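Grondow cell gets its valve routine rehearsed on screen first

By Roswitha Prantl 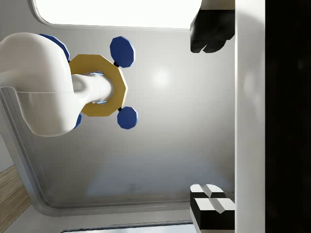
The gripper and the yellow ring in the simulated cell at Grondow.

I dropped in on the Grondow plant in June expecting noise, and found Jonas Frei and Gebremedhin Assefa hunched over a monitor with cold coffee (mine was cold too, by the end). They're setting up the robot cell that will turn valves on the rinse line, and for now all of the work happens in simulation — the real arm stays parked until the software copy behaves.

The fiddly bit is the approach. Those four blue discs around the ring work like the handles on a valve wheel, and the two black fingers have to come in wide open and close on one without bumping the white neck in the middle. Jonas nudges the starting position, runs it, grumbles, nudges it again! They've been through 111 runs so far, and the last 15 used a slower approach that Gebremedhin likes a lot better.

I asked what happens once the thing goes live. Every 11 shifts somebody will check the finger pads for wear and redo the zero position, Gebremedhin told me, and the saved settings get reloaded after any pad change. Alois Strebel on the maintenance side wants that written up on one page and taped to the cell door. The first try on the real arm is set for later this summer, after the night crew has had its training.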